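# The Round Table Comes Back

For years the round table was the thing people gave away when they moved. It didn't fit against a wall, it was awkward to get through a door, and the space in the corner behind it went to waste. Now the secondhand shops in Zusthorpe can't keep them in stock.

The dealers on the old canal street say the change started with small apartments. A square table for four needs four clear sides. A round one lets a person slide past, and a fifth chair can be squeezed in without anyone getting a table leg between the knees. One shop, Clukport, sold 429 round tables last year. Most were plain wooden ones from kitchens and dining rooms, and few of them had a maker's name anywhere.

Prices are still reasonable. A sound table with a worn top goes for less than a new one made of particleboard. Refinished ones cost more, and the difference depends mainly on how much sanding was needed and whether the base had to be reglued.

## What to look at in the shop

Start with the edge. On a rectangular table the edge is straight and simple to make. On a round one it has to be cut from a wide piece, bent, or built up out of shorter curved sections. Where there's a separate rim, run a thumbnail along the line where it meets the top. The line should feel even. If it gets wider in one spot, the top and the rim have probably been moving at different rates as the seasons changed.

Then find the joints in the rim. A small gap is common on older tables and doesn't mean the piece is failing. Press down on both sides of it. If nothing shifts, the gap can be left alone or filled with a colored wax stick. If one side gives, the section needs to come off and be glued again, and the price should come down to match.

Look at the grain from a low angle, close to a window. A bright light hides a lot, and glare can make a dull finish look golden. Walk to the other side and look again. A printed grain will often repeat itself somewhere on a big top, and it won't carry over the edge. There's nothing wrong with a printed top as long as you know that's what you are paying for. It cleans up easily, but it can't be sanded.

## Living with one

Crumbs collect in any groove near the edge. A soft, dry toothbrush gets them out. Water should be kept away from the joints, so wring the cloth well and wipe toward the middle.

Sunlight is harder to deal with. A table left in one place by a window will fade on one side. Turning it a quarter of the way every 3 months evens out the color, and on a round table no one at dinner will notice the difference. Zorberg, a repair workshop two streets from the canal, marks the underside with chalk so that customers remember which way it was last turned.

The workshop will be taking in tables again from May. Small rim repairs are done while you wait, and larger ones take 2 weeks.

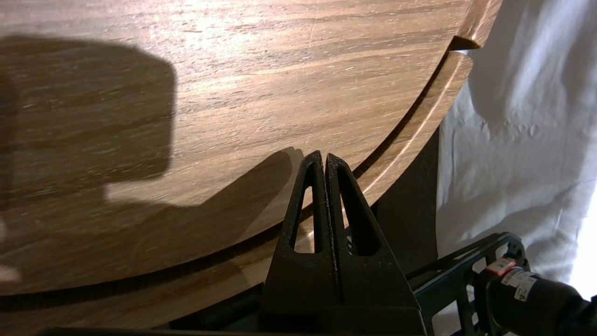
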